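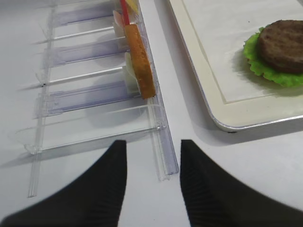

I have just finished a 200-page essay collection that opens every single piece with an epigraph, and I would like to talk to somebody about it before I do something rash, like start one of my own. The book is from Zundus, who usually have better manners. Twenty essays, each with a line from a dead poet parked over the door, and I can't say what most of them are doing there. One sits on top of a piece about replacing a gutter. The gutter piece is very good. The epigraph is about eternity. I don't object to structure. Give me an essay built like the clear plastic rack in that picture, with one long straight rail down the front and everything visible right through it, and I will follow the writer anywhere. An epigraph seems to me more like a curtain. Does anybody read them? Do you go back when you're done and see if it fit?

marginal_otter
Posted Sunday, in Craft and Complaint

---

tin_whistle wrote:

I read them. I even read the permissions page.

Sometimes the epigraph tells me what key we're in, and I like knowing. If I see two lines of something mournful, I settle down and stop expecting jokes. Your gutter person may have wanted you to know it was a sad gutter.

---

hobnail wrote:

It's a borrowed suit. You show up to your own essay wearing somebody else's best sentence and then you have to stand next to it for ten pages. Most of us don't come out of that looking good.

I was a reader for Natine for a few years (unpaid, except in contributor copies, which I also didn't get) and you could nearly always predict a submission from its epigraph. Rilke meant a divorce. Thoreau meant the writer had bought land. A song lyric meant we were going to have a rights problem, and that the essay would be set in a car.

---

marginal_otter wrote:

What did two epigraphs mean?

---

hobnail wrote:

Graduate school.

---

pale_ledger wrote:

I'm going to be the unpopular one. I think you are all mad at bad epigraphs and blaming the form. Nobody proposes we abolish titles, and have you seen titles lately?

A good one argues with the piece. The best I ever came across was in a pamphlet I bought at the book fair in Dundivholm, a long essay on keeping bees badly. The epigraph was from an old manual saying that any patient man could manage a hive. Then the essay spent its whole length proving this false. By the last page the quote had turned into the funniest thing in it, and the writer never once mentioned it. You can't get that effect by putting the line in the middle. If it's in the middle you have to introduce it and shake its hand.

---

tin_whistle wrote:

Okay, that's a good one. I want the bee pamphlet.

---

pale_ledger wrote:

I lent it out. You know how that goes.

---

marginal_otter wrote:

Fine, I'll give you the bees. But that is a quote from a manual, written by someone with a job to do, and I notice it wasn't chosen for being beautiful. My complaint is with the beautiful ones. The Zundus book has a run in the middle where three essays in a row start with somebody on the subject of light. After the third I began to feel I was being warmed up, like an audience at a game show.

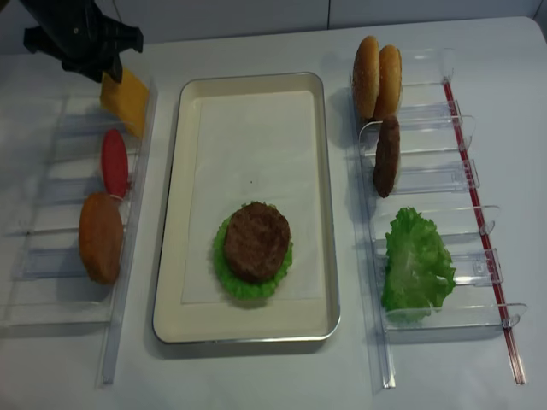
And I did what hobnail did, I started predicting. Light at the top meant a grandmother at the bottom. I was right often enough to be annoyed and wrong once, when it was an aunt. The pieces themselves are plain and sharp and have dirt on them. Whoever wrote them doesn't need a chaperone. I tried covering the epigraphs with a bookmark for the last third and enjoyed myself a good deal more.

---

quietcar wrote:

Could be the editor. My only book (sold 200 copies, I can account for nearly all of them by family branch) went in with no epigraph at all, and I was asked whether I'd "considered a threshold." I considered it. I found a line I half remembered from college, stuck it on, and at every reading since then someone has come up to say how perfectly it set the tone. I have never read the rest of the poem.

---

hobnail wrote:

This is the most damning evidence so far and I'm not sure for which side.

---

pale_ledger wrote:

Mine, obviously. It set the tone.

---

quietcar wrote:

It set A tone. I could have put the back of a seed packet there.

---

tin_whistle wrote:

I would read the seed packet one.

Also, a practical thing - copy the line out by hand before you decide to use it. I do this in a Nägeli notebook that I keep for lines I'm tempted by. If I'm still fond of it after a month it can stay in the notebook. Some of them have been in there for years and they seem happy.

---

marginal_otter wrote:

So the notebook is where epigraphs go to live out their days.

---

tin_whistle wrote:

It's a nice notebook.

---

pale_ledger wrote:

Otter, would you go back and reread the gutter essay with the eternity line uncovered? I still think there's a chance it's a joke. Gutters take forever.

---

marginal_otter wrote:

Reread it over lunch. I don't think it's a joke. There is a sentence near the end about water finding its way "always," which I suppose is the connection, and I liked that sentence much better before I knew it had been announced. I'm keeping the book, though. The bookmark stays in it.

---

hobnail wrote:

Who is the eternity line by?

---

marginal_otter wrote:

Attributed to "traditional."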